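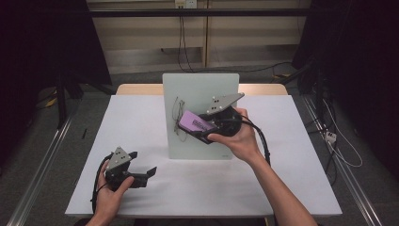

Dinesh Wanigasekara

Mavora Slimline Rainwater Tank, 3,275 litres

The Mavora is a narrow polyethylene tank made for side passages, carports and the back walls of sheds. It holds 3,275 litres and is 900 mm wide, so it fits between most houses and their boundary fences with the gate still able to swing. It is the largest of the slimline tanks we sell and the one we deliver most often to older blocks in Tarkdale, where the side access is usually on the laundry side.

Capacity: 3,275 litres
Width: 900 mm
Empty weight: 70 kg
Outlets: 2 brass, one at each end
Overflow: either end, fitted at the factory
Inlet: lift-out strainer basket with mosquito mesh
Colours: stone, charcoal, eucalypt green, off-white
Availability: made to order, except charcoal, which is held in stock at Istlow

What is included

The tank comes with the strainer, the overflow fitting and its mesh flap, both brass outlets, one ball valve and one blanking plug. The second valve is extra. Restraint straps and wall brackets are included for the Mavora but have to be asked for on the other slimline tanks. Downpipe, first flush diverter, pump and slab are not included.

Tell us which end you want the overflow when you order. The hole is cut before the tank leaves the factory and it can't be moved afterwards. If you haven't worked it out yet, stand where the tank will go and look for the stormwater pit or grate. The overflow should be at that end.

The base

A full Mavora weighs more than three tonnes and all of that sits on a long, narrow footprint. It needs a flat, level, solid base. We recommend a reinforced concrete slab that extends past the tank on every side. Pavers are acceptable only where they have been laid on a compacted road base with a proper edge. Loose sand, sleepers, garden soil and timber decking are not acceptable and will void the warranty.

Let a new slab cure before the tank goes on it. Sweep it clean first. A single bit of gravel left under the floor of a tank this heavy will press into the plastic for years.

If the ground slopes across the passage, cut into the high side. Don't build up the low side with fill. If you end up near a footing or a sewer line, stop and ring the council.

Fixing to the wall

Slimline tanks are tall for their width and must be tied back to something solid. The supplied brackets suit brick, blockwork and timber framing. They are not suitable for a paling fence or for a metal fence of any height. Where there is no wall, we can supply a pair of galvanised posts to be set in concrete behind the tank.

Leave the straps slightly slack until the tank has been filled once. The walls bulge a little under load and this is normal. Tighten the straps by hand when the water reaches the overflow, and check them again after the first hot spell.

Connecting a pump

The outlets take standard one-inch fittings. For garden taps and a toilet cistern, most customers pair this tank with the Mosoti pressure pump, which sits on the slab at the outlet end. It starts when a tap is opened and cuts out if the tank runs dry. It needs a weatherproof power point within reach of its lead. Extension cords are not to be used for this.

Use a flexible hose between the tank and the pump. Rigid pipe passes the movement of the tank wall straight into the brass fitting, and nearly every leaking outlet we are called to has rigid pipe on it. Thread tape is enough to seal the joints. Please do not use pipe dope or silicone on the brass.

Any connection to the house plumbing has to be done by a licensed plumber, including the toilet. In most council areas you will also need a backflow device on the mains meter. Your plumber will know the local rule.

Getting it on site

At 70 kg the empty tank can be moved by two people on level ground, but it is awkward to hold and catches the wind. Our driver will unload it to the kerb or driveway. Moving it down the side of the house is up to you unless you book the placement service, which has to be done at the time of ordering.

Measure the whole path before you order, including the gate opening, the gas meter, the hot water unit, any air conditioner bracket and the eaves. The tank can be laid on its long side and slid on a blanket. Do not drag it over concrete and do not lift it by the outlets or by the lip of the inlet.

We deliver from Istlow on weekdays. The yard closes over the summer break, so orders for coloured tanks received after Tue 5 December will be made and delivered in February. Charcoal tanks in stock can still go out up to the last delivery run.

Looking after the tank

Lift the strainer out and rinse it every few months, more often if there are gum trees over the roof. Check the mesh on the overflow at the same time. A torn mesh lets mosquitoes in, and a blocked one sends water down the wall of the house.

Sludge builds up on the floor of any rainwater tank. In the Mavora the outlets are set above the floor to stay clear of it. Have the tank inspected every couple of years and cleaned if the sludge is getting close to the outlets. Don't climb inside. The inlet is too small for an adult and the air in a closed tank can be dangerous.

The outside can be washed with water and a soft brush. Avoid solvents. Paint does not stick well to polyethylene, so choose the colour you can live with.

Warranty

The tank body is covered against faults in material and manufacture. The full terms are on the card taped under the strainer, which also has the serial number. Keep the card with your house papers. Valves, straps and brackets are covered for 2 years. Pumps are covered separately by their maker.

Damage from an unsuitable base, from rigid pipework or from holes drilled after delivery is not covered. If you need another outlet, ask us before drilling. Sadao Kobori in the Istlow workshop can fit one on site in most cases, and the warranty then stays in place.

Related items

Mosoti pressure pump
Flexible hose kit, one inch
First flush diverter, wall mounted
Second ball valve, brass
Galvanised post pair for freestanding tanks
Replacement strainer and mesh

Prices include GST. Delivery is quoted by postcode at the checkout or over the counter at Istlow.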